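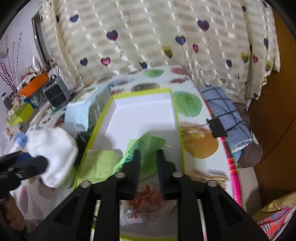
新闻稿 29/10/2022　Zorka 的年末礼盒季今天开始啦！我是 Zorka 小店的店主，这篇稿子本来应该请一个会写稿的人来写，可我坐下来想了想，要讲的都是盒子、纸和绳子这些我天天摸的东西，还是自己写顺手一点（文绉绉的地方请大家包涵，太啰嗦的地方也请包涵）。先说正事：我们的新系列叫 Zurkadik，是一种可以反复装、反复送的敞口礼盒，和它一起推出的还有一场“自己动手装一盒”的活动，地点在 Verhoeven 旧货楼的二楼大间，由我们和 Prevaneo 生活市集一起办。照片里那只青柠绿边、白色内里的就是 Zurkadik，远的那一头有一块凸起来的白色内衬，做成台阶的样子，小东西可以垫在高处，不会一打开全滚到角落里去。盒子里揉成一团的浅绿色包装纸，我们这一季会用很多很多，后面我还要专门讲讲它。

先讲讲为什么要做一只敞口的盒子。我开店这些年，替客人包过的礼物数也数不清，最常听到的一句话是“包得太好看了，都舍不得拆”。听着是夸奖，我每次听完心里却有点别扭。舍不得拆，最后还是得拆，胶带一撕，纸就破了，盒盖压出一道白印，第二天全进了回收袋。我就想，能不能有一只盒子，摆在桌上就已经是礼物的样子，收的人一低头就看得见里面有什么，东西拿走以后，盒子还能接着用，装茶包也好，装缝纫线也好，装孩子捡回来的石头也好。三月份我开始画草图，画得很难看，画到后来连自己都分不清哪边是盒口。可是那条亮亮的绿边从第一张草图起就在，一直没改过。

颜色这件事我和 Prevaneo 那边来来回回讨论了很久。他们觉得年末嘛，红色金色比较稳妥，市集上一眼望过去大家都懂。我偏不！红金的盒子过了年就不好意思再摆出来了，青柠绿放在厨房窗台上，春天看着也合适，夏天看着更合适。里面坚持用白色，是因为白色最不挑内容，你放橙色的、蓝色的、花里胡哨的，它都接得住。Prevaneo 最后说那就照你的来，不过你得自己到现场跟大家讲清楚。好的，我讲，我最爱讲这个了。

Zurkadik 有 2 个尺寸，小的适合装一两样小礼，大的可以装一整套，两种都带台阶内衬。第一批一共做了 423 只，全部放在 Verhoeven 的库房里。内衬是可以取出来的，想装高一点的瓶子就把它拿掉，平着放。有老客人来店里试的时候问我，台阶能不能做成左右各一个，我回家拿纸折了几种，左右各一个的话中间就变成一条沟，什么都往沟里掉，所以还是维持一头有台阶的做法。也有人希望配一个盖子。盖子我们会考虑，但不在这一季，这一季我就想看大家把敞口的盒子装得漂漂亮亮的。

接下来讲活动。年末礼盒季期间，每一场“自己动手装一盒”时长 2 小时，整个季度一共开放 200 个名额，报满为止。参加的人可以在现场选一只盒子，再从大桌上挑填充的纸、绳子和小配件，想带自己的礼物来装也完全可以，我还挺鼓励的。自己织的围巾、自己熬的果酱、给猫咪买的玩具，都带来吧！唯一的请求是，特别怕压的东西请先自己裹一层，再来和我们一起装。

大桌我要多写几句，它是我这次最得意的地方。桌布是白底的，上面印着大大的圆点，绿的、橙的、红的、灰的，还有很淡的蓝色。有朋友说做包装的桌子不应该这么花，眼睛会累，应该铺一块素的。我试过素的，整张桌子像要开会一样，大家都坐得直直的，没人敢把纸揉皱。换上圆点桌布以后，气氛马上松下来了，绳头啊纸屑啊往上一放也不显得乱。桌上还有木头小夹子，浅浅的原木色，散开来放，谁想要谁就拿；旁边有用细绳扎好的小草束一样的东西，插在盒边上特别有田园味道。我不喜欢把配件一格一格码在抽屉里让人去翻，摆在手边，看到了才会想起来用。

现在讲纸。很多人以为填充纸随便揉一揉塞进去就行，我以前也这样，结果东西放上去不是歪就是陷。后来我慢慢摸出一套自己的办法，在这里先透露一点。

第一步，把整张纸轻轻抓一把，抓到一半松开，再换个方向抓。不要用力攥成硬球，攥成硬球的纸撑不起来，只会变成几个疙瘩。纸上要是有印字，我一般让它朝下或者折到里面去，露一点点角也行，反而有点俏皮。

第二步，把抓松的纸先铺在离台阶远的那一头，让低的地方垫高一些，这样和台阶之间就有了一个缓坡。大件放坡上，小件放台阶上，从前面看过去层次就出来了。

第三步，留白。真的，请留白！我见过太多盒子塞得满满当当，每样都是心意，挤在一起就谁也看不见谁。我自己的习惯是装好以后拿走一样，看看是不是更顺眼，十次里有八九次是更顺眼的，拿走的那一样可以当面再送，还多一份惊喜。

颜色搭配也顺便说说。绿边的盒子配浅绿的纸，是最不会出错的一种，安安静静的。想要热闹，就加一点橙红色，切成细丝的那种最好用，一小撮就很跳，装在透明袋子里备着，临到最后再撒。撒早了会粘得到处都是，袖口上、围巾上、晚饭的汤里（对，汤里，我经历过）。喜欢冷一点的感觉，可以找浅蓝色的薄纸，和绿边放在一起很清爽，像冬天早晨推开窗的那一下。我个人不太建议用深紫色，绿和紫碰到一起容易像某种口味的糖果，不过如果收礼的人就爱吃那种糖果，那当我没说。

绳子呢，敞口的盒子也可以系绳，很多人没想到。从盒底绕上来，在盒口上方打一个松松的结，里面的东西既能看到，提起来走路也安心些。打结的时候不要打死结，留一个活扣，收的人一拉就开，绳子还能留着用。小夹子可以夹一张手写的卡片，夹在绳子上或者盒边上都好看。说到卡片，现场会准备裁好的空白卡，笔请尽量自己带，我发现大家用自己的笔写字会写得长一些，用公用的笔往往只写四个字。

关于场地。Verhoeven 旧货楼的二楼大间，老街坊应该都认识，楼下卖旧椅子旧灯，上楼的木楼梯踩起来嘎吱嘎吱的。大间朝北，光线很匀，看颜色特别准，缺点是冬天脚冷，请穿厚一点的袜子来，进门的地方可以挂外套。楼里没有电梯，推婴儿车来的朋友可以先在楼下按铃，我下来帮忙抬。旧货楼自己的营业时间和我们活动的时间不完全一样，活动结束以后想逛楼下的话，请先看一眼门口贴的时间。

关于东西从哪儿来。盒子由 Zorka 设计，我们自己定样，Prevaneo 负责市集上的摊位和报名登记，Verhoeven 提供场地和库房。三家都是小团队，分工就是谁有空谁多做一点，这一回我做得最多的是试装。前前后后试了很多种东西，肥皂、茶罐、毛线团、小瓶子，连蒜头都试过。蒜头意外地好看，白白胖胖地坐在台阶上，配浅绿的纸，我一度想把它放进目录封面，被家里人拦下来了。毛线团要选不太大的，太大了会把旁边的东西挤倒。茶罐最省心，方的圆的都好放。

再说说旧盒子回来的事。Zurkadik 既然是可以反复用的，我们就想让它真的转起来。礼盒季期间，带着自己的 Zurkadik 空盒回到活动现场，可以免费领一份新的填充纸和一根绳子，坐下来重新装一盒送给下一个人。盒子有一点划痕没关系，绿边蹭掉一点也没关系，我反而喜欢看到有点旧的盒子回来，上面说不定还留着别人系过绳子的印子。内衬如果弄丢了，可以跟我说，我们另外备了一些单卖的内衬。旧的填充纸也可以一起带来，只要是干净的，抖一抖、重新抓松，又是一团好纸。

给想自己在家装的朋友也写两句。不来现场完全没有问题，店里和 Prevaneo 市集的摊位上都可以单买盒子，盒子里会附一张小纸片，上面画了三种摆法，画是我画的，比三月那批草图强了不少。在家装的时候，请先把桌子腾出一块来，比盒子大两圈就够，再把所有想放的东西先摆在桌上看一遍，别一边装一边找。家里有小朋友的，可以把揉纸这件事交给他们，他们揉得比大人好，大人总是太认真。

报名方式：从即日起可以在 Zorka 店内柜台登记，或者在 Prevaneo 市集的服务台登记。每人每次登记一场，带同伴来的请给同伴也登记一下，桌边的位子有限，挤一挤可以，挤太多就没地方放纸了。临时来不了请提前告诉我们，好把位子让给排队的人。小朋友由大人陪着参加，不另外占名额，用剪刀的时候请大人在旁边看着。

媒体朋友如果想来拍摄或者试装，欢迎直接到店里找我，或者通过 Prevaneo 的服务台留言。我们可以提供空盒和各种填充纸，拍桌面、拍手上动作都方便，想采访参加活动的客人请先问过他们本人。需要盒子尺寸资料和颜色样片的，也请在留言里写清楚，我整理好以后一起发给大家。

关于 Zorka：Zorka 是一家做礼品包装和家居小物的小店，卖盒子、纸、绳子，也替客人包礼物。关于 Prevaneo：Prevaneo 是一个以手作和日用品为主的生活市集。关于 Verhoeven：Verhoeven 旧货楼经营旧家具和旧灯具，二楼大间对外出借，用于小型活动。

补充一条，刚才核对稿子的时候想起来的：现场的草束请不要拿去喂兔子，带兔子来的那位客人，我们另外给它准备了干草。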